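Caron Compact Worktop Surfaces
Posted in February by the Nolari product desk

Caron is a compact surface for benches, counters and work tables that see daily use. It is pressed as a single solid sheet, so the core and the face have the same hardness, and a cut edge can be left exposed after sanding. Sheets are made at the Pluddale plant and finished at Mivorgate, where they are trimmed, edged and wrapped for shipping.

The standard thickness is 20 mm. A 15 mm version is available for wall-supported counters and for fitting over an existing top. The thinner sheet should not be used for an unsupported overhang. Both versions have the same face, the same color range and the same edge options, and the two can be mixed in one order as long as each piece is marked on the cutting list.

Finished depth is 651 mm and the stock length is 1527 mm. Longer runs are made by joining sheets with a spline and a two-part color-matched adhesive. The joint should fall over a support. Joints over a sink or cooktop opening are not covered by the warranty.
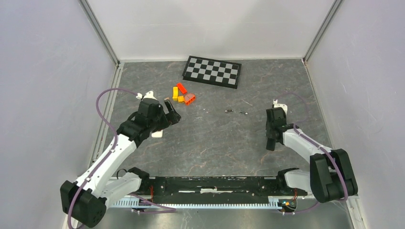 Veined patterns are printed in a long repeat and do not line up from one sheet to the next unless matched sheets are requested. Matched sheets are cut from the same run, numbered on the underside and packed together. Plain colors need no matching, but sheets from different batches can vary slightly in shade - order the full quantity for one room at one time.

The face has a low-gloss texture that hides fine scratches. It resists coffee, ink, cooking oil and most household cleaners. Wipe up bleach, drain cleaner and hair dye right away and rinse with clean water. Use a soft cloth and mild dish soap for normal cleaning. Do not use scouring powder or steel wool, and do not wax the surface. Set hot pans on a trivet.

Caron can be cut with a carbide-tipped blade at a slow, steady feed. Inside corners must be rounded with a router bit before the opening is cut out; a square corner will crack under load. Drill pilot holes for all screws and make them slightly oversized at the cabinet so the sheet can move with changes in humidity. Leave an expansion gap at every wall and fill it with flexible sealant.

Store sheets flat, face to face, on a level pallet in the room where they will be installed. Sheets leaned against a wall can bow - a bowed sheet will usually flatten out if turned over and left under even weight.

Edge profiles are square, eased and half round. Samples are sent in the standard thickness with an eased edge. Matching upstands and end strips are listed separately under Caron Trim.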